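Aremis Kitchen Services Bulletin
March issue

Washing and replacing light-colored tableware

The Buckley and Dalberg kitchens moved from white stoneware to light-colored reusable tableware last fall. The stock now in rotation is 415 place settings plus serving bowls and colanders. Both sites have since reported staining, a chalky film and pieces coming off the rack with water still on them. The notes in this item cover all three and apply to both sites unless one is named. 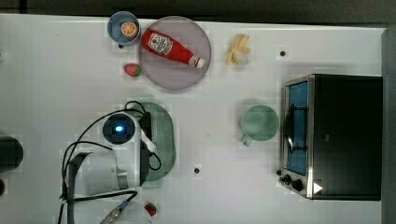 Small bowl and plate. 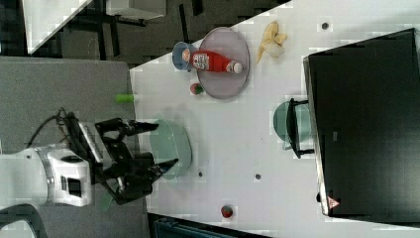
Translucent bowl, pale green.
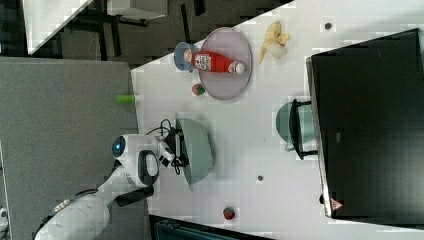 Large bowl, sage green.
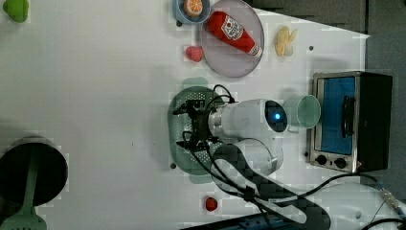

Oval colander and cup.

Why plastic comes out wet

Stoneware leaves the final rinse holding a lot of heat. That heat drives off the thin layer of water on the surface within a minute or two of the door opening. Plastic of the same size weighs much less and stores much less heat, so the piece cools quickly and the water stays. Water also beads on plastic where it would spread into a sheet on a glazed surface. Beads have less exposed surface for their volume and dry slowly.

A rinse aid made for ceramic and glass will not fully correct this. Hikedmont, which supplies chemicals to both kitchens, has changed the rinse product at Buckley to its low-foam grade for plastics. Dalberg will change when the present drum is empty. Do not mix the two products in one reservoir. Run the feed line clear before starting the new drum, and prime the pump until the line shows no air.

Do not raise the final rinse temperature above the machine setting to speed drying. Thin rims can warp, and a warped piece no longer stacks.

Racking

Load bowls open side down at a slant. A bowl racked flat on its rim traps steam and drips onto the next one. A foot ring on the base will hold a pool of rinse water if the piece is level, and this pool accounts for most of the complaints from the Buckley serving line. The open peg rack tilts the larger bowls far enough to drain. The compartment rack does not and should be kept for cups.

Light pieces move under spray. Use the hold-down grid on any rack containing small bowls or cups. A cup that turns over during the wash cycle fills with gray water and must go through again. Check the grid clips at the start of each shift. Two of the Dalberg grids have lost a clip and are on order.

Colanders should be racked on edge with the holes facing the spray arms. Starch collects in the holes and sets hard once dry. Soak in cool water directly after use, then brush from the outside inward. Hot water at the soaking stage makes starch harder to remove.

Staining

Most of the reported stains are tomato. The pigment dissolves in oil, and the oil carries it into the surface of the plastic. The longer a sauce sits, and the hotter it is, the deeper the color goes. Once it has moved below the surface, detergent cannot reach it.

Scrape and rinse plates with cold water within one hour of return. Where the dish room is behind, put plates in the presoak sink and do not leave them stacked on the trolley. Presoak solution should be changed when it turns cloudy or shows a film of oil, whichever is first.

For pieces already stained, use the oxygen-based destainer. Mix in warm water according to the label, submerge fully and leave for 2 hours. Anything left above the surface will show a line. Run a full wash cycle afterward. Chlorine bleach will lighten the stain but dulls the surface, and a dull surface stains faster the next time. It should not be used for this purpose.

Curry and other turmeric stains respond poorly to destainer. They fade in daylight over several days. They have no effect on safety and are not grounds for replacement.

Film and hardness

The chalky film at Dalberg is scale. Incoming water there measured 200 parts per million as calcium carbonate at the February test, and the softener was found in bypass. The valve has been returned to service. Film laid down before that date can be removed with one deliming cycle followed by one empty cycle. Do not delime with tableware in the machine.

A quick check for scale is to wet the film with white vinegar. Scale dissolves and the patch goes clear. If the patch stays cloudy after drying, the surface is etched or scratched and cleaning will not change it.

Sanitizing by hand

When the machine is down, use the three-compartment sink. Mix sanitizer to the strength on the product label and confirm it with a test strip before the first piece goes in and again each time the sink is refilled. Detergent carried over from the wash sink weakens the sanitizer, so the middle rinse cannot be skipped. Air dry on the wire shelf. Towels are not permitted for drying at either site.

When to replace

Remove a piece from service if it has any of these:

A crack or chip at the rim
Scratches deep enough to catch a fingernail on a food surface
A base that rocks on a flat counter
A smell that remains after washing and a full day of airing
Tackiness to the touch

Color change alone does not qualify. Place rejected pieces in the gray bin under the return counter. Do not send them to the staff room for further use.

The maker rates the present pattern for 3,000 wash cycles under its own test conditions. Service life in our kitchens will be shorter for pieces that go through the microwave or are cut on with a steak knife. Plates usually fail by scratching and cups by cracking near the base.

Stock and ordering

Bowls and plates are held at the Buckley store. Colanders and cups are held at Dalberg. Orders go on the standard replacement form, with the reason code filled in. Forms without a reason code were returned last month and will be returned again. Green bowls are available in all sizes. Lavender-gray plates are on back order, and white plates will be sent in their place unless the form says to wait.

The next softener test at both sites is Sat 6 March. The dish machines will be without soft water during regeneration and should not be run until the panel light is off.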